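Let people say where they were born in their own words

My passport runs out in October, so I spent part of the holidays reading the thing properly for once. I don't mean the stamps, which are a nice way to waste an evening, but the page with my face on it. Name, nationality, date of birth, sex, place of birth. I've carried that page through more airports than was good for me and I'd never given the last of those lines a second thought.

Place of birth: Prastandale. Which is a place that no longer exists, at least on paper. It was a small town with a cottage hospital (two wards and a very steep drive, according to my mother), and some years after I turned up it was folded into the next borough along and the name was dropped. You can still find it on the front of an old chapel. You can't find it in the drop-down list on any form I've filled in this year, and I've filled in a few!

So here's my grumble, and I'll try to keep it a fair one. A travel document has one job, which is to say that the person holding it is the person it was issued to, and that a particular country will have them back. Everything on it ought to help with that job. I can see how a photograph helps. I can see how a date of birth helps. I've never managed to see how the name of a town helps, and the longer I look at it the more it seems like something left over from the days when a clerk might have known the vicar.

What the line does in practice

Mostly it causes trouble. When I applied for a work permit abroad a while ago, the online form wanted my place of birth "exactly as shown in passport", then offered me a list to choose from, and Prastandale wasn't on it. I picked the borough. Three weeks later the form came back because the borough didn't match the passport. I rang up, and a perfectly nice man told me to choose "Other" and type the name in the box. There wasn't a box. We were both quiet for a bit.

I got there in the end, with a letter, a certified copy of my birth certificate and a fee of 50 for the pleasure. Plenty of people don't get there so easily. I have friends whose home towns have changed name, and one whose village has changed country without moving an inch. For her the choice of what to print isn't a tidy clerical matter at all. Put one name and you annoy the officer at the first border, put the other and you annoy the officer at the second. She gets asked about it, with a queue behind her, every time she visits her aunt.

And some people would simply like not to say. A town of birth tells a stranger a surprising amount: which side of a line your family was on, what language they likely spoke at home, sometimes what they prayed to. I hand my passport to hotel desks, to car hire people, to a chap at a campsite once who put it in a biscuit tin. I'm not sure all of them need my origins.

The case for keeping it

There is one, and I'd be daft to pretend otherwise. The usual argument is that names and dates repeat. If two people share both, the town can pull them apart. Fine. But every passport already carries a number, and that number is yours alone, and it's printed in letters big enough for me to read without my glasses. Then there's the chip. If a number, a chip and a photograph can't tell me from another person with my name, I don't think Prastandale is going to swing it.

The second argument is that other countries expect it. This one I take more seriously. Visa forms ask for it, so passports show it, so visa forms go on asking for it, round and round. Somebody has to step off first, and I'd rather it were a country whose passport is generally waved through than one whose citizens get a hard time already. Some countries manage with less on that line than others do, and their people seem to get on and off aeroplanes.

The third argument is that it has always been there. It hasn't, though I'll admit it has been there longer than I have, and I do feel a small tug when I see the name. It may be the last official document anywhere with Prastandale on it. My brother says that's reason enough to leave it alone, and he may be more sentimental than he lets on.

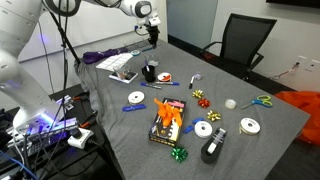 What I'd do instead

My proposal is modest and, I think, cheap. Make the line optional, and let the holder choose between the town, the country and nothing at all. Keep the full record on file at the office that issued the thing, where anybody with a proper reason can ask for it. People who are proud of their town could go on carrying it about. My friend could leave hers blank and see her aunt in peace.

I'd also like the forms to catch up. If a form says "exactly as shown", it should let me type exactly what's shown. That's no great reform, it's a box. I'd settle for the box this year and the rest later, if I'm made to choose.

In the meantime the renewal form is on the kitchen table, half filled in. I've done my name, my address and the date of birth, and I've had new photographs taken in which I look like someone who has just been told about the fee. The place of birth line is still empty. I'll write Prastandale in it, in capitals as instructed, and I expect I'll be getting a phone call.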